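Revisar gratis también es un privilegio

Llevo toda la mañana con un manuscrito de 60 páginas abierto en la pantalla y sin haber escrito todavía una sola línea del informe. El artículo va sobre comunidades de macroinvertebrados en arroyos de cabecera, que es más o menos lo mío, y está bastante bien. El problema es que es el cuarto que me llega desde que empezó el otoño, y que mi contrato se acaba en enero. Así que aquí estoy, escribiendo esto en vez de aquello.

Quiero hablar de la revisión por pares, pero no del debate de siempre (si es anónima, si es lenta, si el revisor número dos es un ser humano). Quiero hablar de quién puede permitirse hacerla. Se habla mucho de pagar por publicar y muy poco de las horas que regala la gente que lee antes de que se publique nada. Y yo creo que esas horas están pésimamente repartidas.

Lo que cuesta un informe decente

Cuando hice mi primera revisión tardé una semana. Me leí el artículo tres veces, busqué las referencias, repetí un análisis porque no me cuadraban los grados de libertad y escribí un informe larguísimo y, visto ahora, bastante pedante. Mi director de tesis me dijo que eso era un honor y que además contaba para el currículum. Lo primero me lo creí. Lo segundo lo fui a comprobar años después, en una convocatoria para la plaza que tengo ahora, y las revisiones iban en un apartado llamado «otros méritos», junto a los cursillos de prevención de riesgos.

Ahora voy más rápido, claro. Un artículo normal me lleva una jornada, partida en trozos: un rato después de cenar, otro en el tren, la discusión un domingo por la mañana con el café. Este otoño apunté las horas en una libreta, por pura cabezonería, y me salieron 21. Veintiuna horas que no constan en ningún sitio, que no puedo justificar en el proyecto y que le he quitado al sueño, a mi hija y a un artículo propio que lleva parado desde el verano.

¿Me quejo? Pues sí, un poco. Pero también he aprendido muchísimo revisando, y los mejores comentarios que he recibido en mi vida me los hizo alguien anónimo a quien invitaría a comer si supiera quién es. No quiero que esto desaparezca. Quiero que deje de sostenerse sobre la buena voluntad de quien menos margen tiene.

El que puede decir que no

Hace un par de años compartí despacho con Robel Hadgu, que venía de trabajar en una estación limnológica pequeña, con muy poco dinero y mucho barro. Robel revisaba casi todo lo que le mandaban. Un día le pregunté por qué y me contestó que, si decía que no, los editores dejarían de acordarse de que en su estación había gente que sabía de lagos. Me quedé callada un buen rato. Yo también acepto por miedo a desaparecer, solo que hasta entonces lo llamaba generosidad.

Un catedrático con la plaza ganada puede rechazar diez invitaciones seguidas y no pasa nada. Puede también pasárselas a una doctoranda (conozco varios casos, y en alguno la doctoranda era yo) y firmar él. La persona con contrato temporal, la que escribe en su tercera lengua, la que tiene las clases que no quiere dar nadie, esa dice que sí y lo hace de noche. Y luego nos extraña que los informes lleguen tarde, o que sean tres líneas, o que se pida citar siempre a los mismos.

Porque esto también afecta a la ciencia que sale, ojo. Si solo revisa con calma quien tiene tiempo pagado, las preguntas que se hacen son las de esa gente. He visto rechazar un muestreo por «escaso» cuando llegar a cada punto suponía dos días de camino. El revisor, supongo, tenía los puntos a veinte minutos en coche. No había mala fe. Le faltaba haber estado allí, o tener cerca a alguien que hubiera estado.

La propuesta de pagar

En el boletín Negash, que leo desde hace años, salió una propuesta que me parece sensata aunque le veo agujeros: que cada revista pague por informe una cantidad fija, 60 euros, igual para todo el mundo. Como sueldo es ridículo. Como reconocimiento ya es algo, y sobre todo deja un recibo – y un recibo, en la universidad, existe. En la red Jilanent echaron cuentas para su propia revista, que es modesta, y les salían unos 3000 euros al año. Me sorprendió lo poco que era. También me sorprendió lo mucho que se discutió, como si alguien hubiera propuesto cobrar por dar los buenos días.

La objeción más seria es que el dinero atrae informes malos, hechos a destajo. Puede ser. Pero informes malos ya tenemos, y los tenemos gratis. La otra objeción, que pagar ensucia una tarea noble, me la suele hacer gente con nómina fija, y perdonadme si a estas alturas me entra por un oído y me sale por el otro.
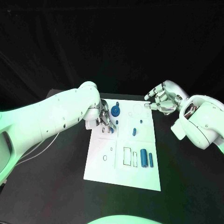

Lo que yo pediría mañana mismo

Si lo del dinero va para largo, hay cosas que se pueden hacer ya. La fundación Drurkusari, por ejemplo, deja meter horas de revisión en los proyectos que financia, como se meten las de reuniones. Es una casilla en una hoja de cálculo. Que la pongan todas.

En el departamento de Flunbridge donde estuve de estancia lo hacían de otra manera: cada cual decía a principio de curso cuántas revisiones iba a aceptar, y eso se tenía en cuenta al repartir la docencia. Había quien hacía trampas, por supuesto. Aun así, por primera vez vi a un profesor mayor quedarse con dos artículos pesadísimos para que una compañera con un bebé de cuatro meses no tuviera que hacerlos. Lo apuntaron en una pizarra y a otra cosa.

Y pediría también que los editores miren a quién invitan. Que guarden la lista, que la abran de vez en cuando y que se fijen en de dónde es la gente y en qué momento de su carrera está. Nos pasamos la vida midiendo la diversidad de los ríos con seis índices distintos, así que algo sabremos del asunto. Y si alguien rechaza, que no lo borren para los restos: a lo mejor tenía exámenes, o a su padre en el hospital.

Por mi parte, he decidido aceptar como mucho una revisión al trimestre hasta que sepa de qué voy a vivir. Se lo he escrito tal cual al último editor que me escribió, con nombre de contrato y fecha de vencimiento incluidos, y me ha contestado muy amable que lo entendía y que si conocía a alguien con más tiempo. Le he dado el nombre de un catedrático.

El manuscrito de los arroyos lo entrego esta semana, que a eso ya me había comprometido. Voy por la página catorce y tengo una duda con la figura dos.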